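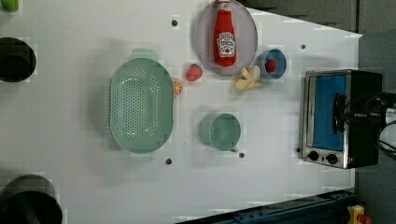

NEW MUSIC AND PROGRAM NOTES

Rotska Chamber Series: "The Ferry at Brastwood" to Open the Spring Program

The Rotska Chamber Series will present a new work for solo guitar and string trio by Ryszard Ziółkowski on Sun 16 May in the Urbańczyk Room. The piece, titled "The Ferry at Brastwood," was commissioned by the Series last January and will be performed as the first half of the afternoon program. Doors open thirty minutes before the performance.

The work takes its subject from a short tune copied into a household book dated 1641. The tune has no title and no composer's name. A later hand has written one word beside it, which has been read both as "ferry" and as "fairy." Mr. Ziółkowski has chosen the first reading. In his note to the score he writes that the melody "goes out and comes back by the same road, a little lower each time," and that this suggested a crossing and a return.

The piece is in four connected sections and lasts 16 minutes. It is played without a break, and the audience is kindly asked to hold applause until the end.

The first section belongs to the guitar alone. The sixth string is tuned down a whole step and sounds through nearly all of the opening, under a melody that does not yet give the old tune complete. Listeners will hear its first five notes several times, each time with a different ending. The viola enters on the last of these and holds its note well into the second section.

In the second section the strings take over the motion. The cello part is marked to be played near the fingerboard, which softens the tone, and the violin and viola trade a rocking figure in six. The guitarist is given chords only. The composer has indicated that these should be strummed with the side of the thumb and has asked that no amplification be used, including in larger rooms.

The third section is the shortest and the only quick one. It began as a separate dance, written for a student ensemble and later withdrawn. Those who attended the Series' open rehearsals may recognize it, although the key has changed and the original second strain has been removed. The rhythm is uneven, with groups of three and two following one another in an order that repeats every 10 measures.

The tune from the household book is heard in full only in the final section, first in the viola and then in the guitar. The composer has left it almost as it stands in the source. One note, which the copyist seems to have corrected and then corrected back, is played both ways, once in each statement. The low string returns, and the work closes on an open fifth in the upper strings.

Mr. Ziółkowski studied guitar and composition and has written mainly for small ensembles and for voice. His earlier works for the Series include a set of evening songs with viola and a suite for two guitars. He will speak briefly before the performance and will remain afterward to answer questions about the score.

The second half of the program will consist of trio arrangements of traditional dance tunes, prepared by the players. Titles will be announced from the stage.

Score and Parts

The score and parts will be issued by Prito Editions following the first performance. The printed edition will include the composer's note, a clean transcription of the source melody, and an alternative guitar part in standard tuning for players who prefer it. The alternative part moves several bass notes up an octave and leaves out the sustained low string in the first section. Ensembles wishing to perform the work before the edition appears should write to the Series office, stating the intended place of performance and the number of players.

Recording

The performance will be recorded for the Series archive. Members may request access to the recording through the office once editing is complete. Private recording during the concert is not permitted.

Tickets and Seating

Seating is unreserved. Members are admitted on presentation of a current card, and guest tickets may be purchased at the door or in advance from the office. Latecomers will be seated at the intermission, as the first half is continuous. Large-print copies of the program note are available on request at the entrance.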